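Print this page | E-mail this page

Prirkon two-arm bench cell

The Prirkon is a tabletop cell with two white arms, each fitted with a black two-fingered gripper. It is sold by Bárány and built at our Linemby works. The arms run on 24 V and reach 700 mm from the base. Allow a clear strip behind the bases for cables.

Cover the bench with plain matt paper or cloth before teaching any task. Shiny tops upset the overhead camera. Pull the cover tight and change it when it tears. 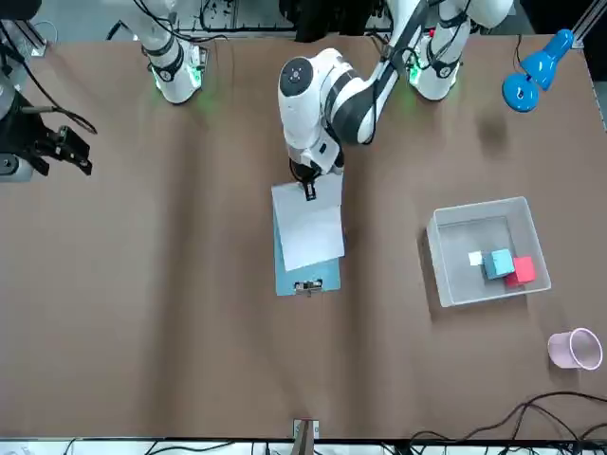
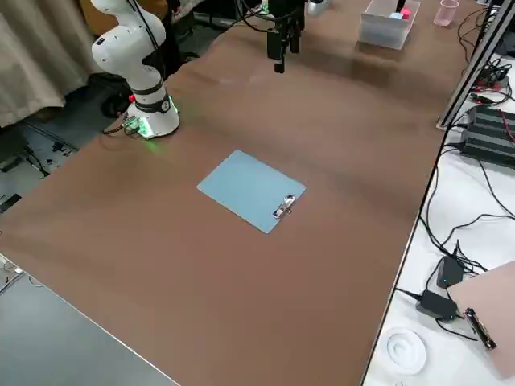
Both views: clipboard task, brown table covering, green base light on.

Check the gripper fingers every 132 hours of running. Wipe them with a damp cloth and look for nicks along the inner edge. If paper slips, fit new pads and run the grip test from the service menu. Cables to the wrist should hang free with the arm folded and at full reach. Re-tie any that rub.

To change a gripper, park the arm, switch off at the wall and wait five minutes. Undo the wrist screws evenly and keep the washers. Re-zero the arm before going back to work.

Spare pads and wrist cables are kept in stock at Hedevville.

Related items
Prirkon finger pads, pair
Prirkon wrist cable
Bench cover, brown, per roll
Linemby bench clamp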